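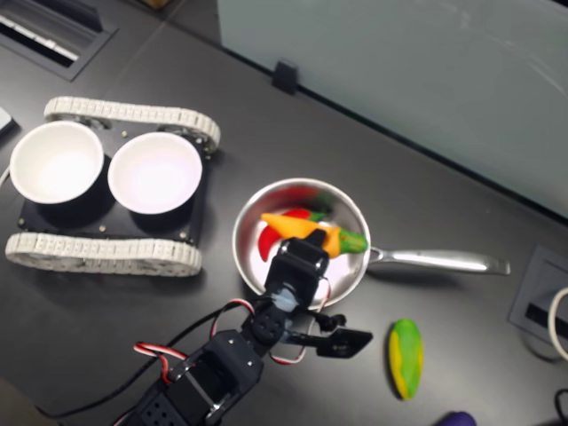

Bench notebook: the thick crime novel, second attempt
20 June 2022
By the Sketach book repair bench
2 comments

The spine of the Clatutmont copy has opened again. It is the same place as in May, near page 900, where the first half of the book wants to lie flat and the second half does not want to follow. The novel has 1,198 pages and it was glued at the factory as if it had two hundred. I had hoped that a new layer of glue on the old one would hold. It did not hold, and I should have removed the old glue completely the first time.

So today I took the whole text block out of the cover. The cover came away easily, only the corner of the last page stayed on it, and I put this piece in the small envelope together with the work slip. I scraped the spine with the bone folder and then with the dull knife. The old glue is yellow and breaks like sugar. In the middle part it had gone in between the pages, and there I had to go very slowly, because the inner margin of this edition is narrow and the text begins almost in the fold.

I did the double-fan method, with Istetix thinned a little with water. The fan to the left was good. The fan to the right was not even, the block is too heavy for my hands and it slides. Next time I will divide it in 4 sections, fan each one, and bring them together in the press before the glue is dry. I have not tried this on a real book, only on waste paper.

Then mull on the spine, one strip, and over it a strip of the thin Japanese paper. The book is now in the small press, with wax paper on both sides.

I also read the first chapters while I waited for the glue pot. The lawyer is good, the judge is not very believable. Somebody has underlined all the names of the witnesses in pencil until page 60 and then stopped. I did not erase it. The library slip says only "repair spine", and I think we must ask them before we clean anything.
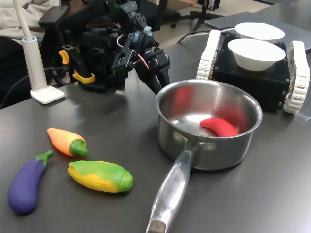 To do before the book goes back

- Leave in the press until tomorrow evening, do not open to look.
- Glue the torn corner from the envelope, wheat paste, not Istetix.
- Make the cover crease again, it was too near to the spine.
- Write to Clatutmont about the pencil.
- Order mull. The piece which is left is enough for one more thick book or a few thin ones.
- The Zheng box: these are the hardcovers with loose hinges. I looked only at the top layer. One has mold on the back board, it is in a separate bag on the window side, please do not put it back with the others.

If somebody needs the small press tomorrow, please take the old one with the red handle. It closes a little crooked, but for thin books this is no problem.

Shared 4 times

Recent entries
Which glue for cheap paperbacks?
Loose hinges, first notes on the Zheng box
Removing tape from a dust jacket
Sharpening the paring knife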